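Zolero simulation pack — worth the money?
Forum: Arms, grippers and software

farndale_mick
Posted 5/18/22
We're a small workshop at Farndale and we're thinking of paying for the Zolero simulation pack before we commit to a second arm. The seller is Ketilsson and the quote is 1065 for a year, one seat. Has anyone used it for more than the trial period? I mostly want to know if the gripper model is good enough to plan picks with, and how much work it is to set up a cell.

nesdale_tools
We've had it since September. Short version: the gripper is good, the rest is bare. My notes so far, in the order I wrote them down:

1. Gripper model. The linkage is modelled bar by bar, with the pivot pins in place and the pads as separate parts. You get a view from behind the mechanism, which is the one I use to check how far the jaws open.
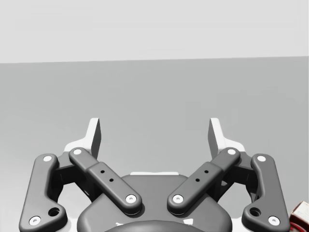

2. Setting up a cell. You start with a floor and a backdrop and you bring in everything else yourself. It took me four evenings to get our bench and fixtures in at the right heights.

3. Support. Emails get answered, usually the next morning. Phone support costs extra.

farndale_mick
Thanks. Does it catch the links hitting the fixture, or only the pads?

nesdale_tools
Both, but link collisions are off by default. It's under the contact settings. Turn it on before you do anything else or you'll have to check all your paths again.

pivotpin47
I'll disagree on the gripper. It looks right, but the closing force is one number and the pads don't give at all. We planned 47 picks with it and had to redo a good part of them on the real arm. For that price I'd expect soft pads.

nesdale_tools
What were you picking?

pivotpin47
Thin plastic lids. So yes, a hard case. The manual still says it handles them.

Inger Þorgeirsson
I teach an evening course with this pack and I think you are both right. For stiff parts the pads are fine. For anything that bends, treat the result as a guess and test it.

On the bare scenes, I would not count that against it. My students begin with the grid floor and the plain backdrop, and the views draw quickly even on our old machines.
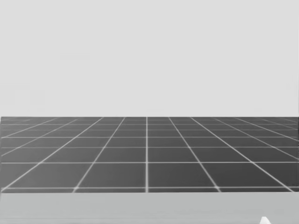 The grid spacing can be changed, by the way, and I set it to match the tiles in our lab so that people have a sense of distance. The default is too coarse for bench work. What I do count against it is the licence. One seat means one computer, and moving it needs an email to Ketilsson each time.

farndale_mick
That last bit matters to us, we share two laptops. Is there a floating licence?

Inger Þorgeirsson
There is, I was quoted some 2000 for it. I did not take it.

pivotpin47
At that point I'd put the money towards the arm.

nesdale_tools
Depends what a crash costs you. Ours would have hit the fixture twice by now — the model caught it both times. I'd ask for a longer trial and load one real job into it.

farndale_mick
Our parts are all turned brass, so the pads don't worry me much. I'll ask them about the trial and the licence move and post what they say.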